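Courses > Automation > Unit 2 > Open day notes

Notes from our visit to Bruvavby

Thank you all for coming, and for being so patient on the stairs! Carys Rowlands has kindly let me borrow her own notes, so any good bits are hers. What I hoped you would watch was how two arms share one job — one on the base, say, and the other on the tube.

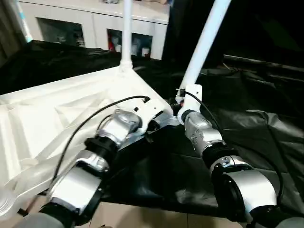 Henok Tamiru asked on the way home why we spend so long on holding things before we ever get to fitting them, and it's a lovely question to bring to the seminar. Try it at home with a tent pole and one hand. When both grippers are on the same small bracket, think about which one ought to lead.
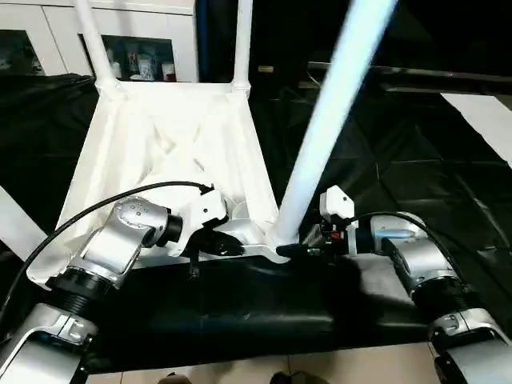
For next time

Read pages 81 to 90 of the handbook and jot down a question or two for Lemlem Gudeta.

147 views | 2 comments | 22 shares

Related
Grippers and grasping
Caltero visit: what to bring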